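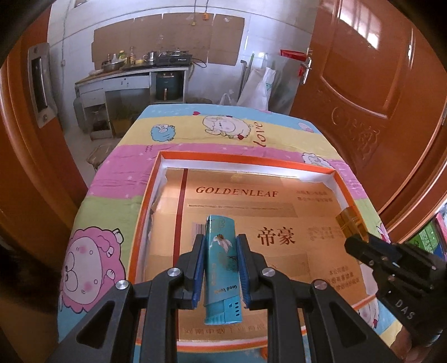

Briquet jetable bleu-vert, habillage illustré d'une figure rappelant un oiseau, au-dessus du bac à rebord orange.

Bac plat Plistivholm, rebord orange

Bac rectangulaire à faible hauteur pour le tri des petits objets : briquets, bouchons, couvercles, petites boîtes, fonds de tiroir. Le rebord orange se repère facilement sur une table chargée et l'intérieur blanc fait ressortir les pièces sombres.

Le bac est livré nu. Pour amortir le fond, on peut y poser un carton d'emballage aplati, découpé ou déchiré à la dimension. Le carton se remplace quand il est taché. Les inscriptions d'origine ne gênent pas le tri, mais un carton uni convient mieux pour les très petites pièces.

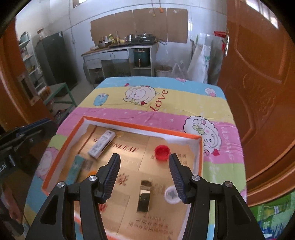 Pour un tri mélangé, placer les boîtes longues vers les parois et garder le milieu pour les objets en cours. Les bouchons et couvercles ronds roulent peu sur le carton. Ne pas remplir au-dessus du rebord si le bac doit être empilé.

Caractéristiques
Référence : Ikinetti 28
Coloris : orange, intérieur blanc
Empilage : jusqu'à 5 bacs vides
Conditionnement : lot de 4
Entretien : éponge humide, savon doux. Pas de lave-vaisselle.

Non fournis : carton de fond, nappe, objets présentés.

Le coloris gris Dernitz sera de nouveau disponible en septembre. Commandes en quantité (1000 pièces et plus) : écrire à Sorin Moldovan, maison Lazăr, en précisant le coloris et l'adresse de livraison.

Fiche mise à jour le 11 juillet 2019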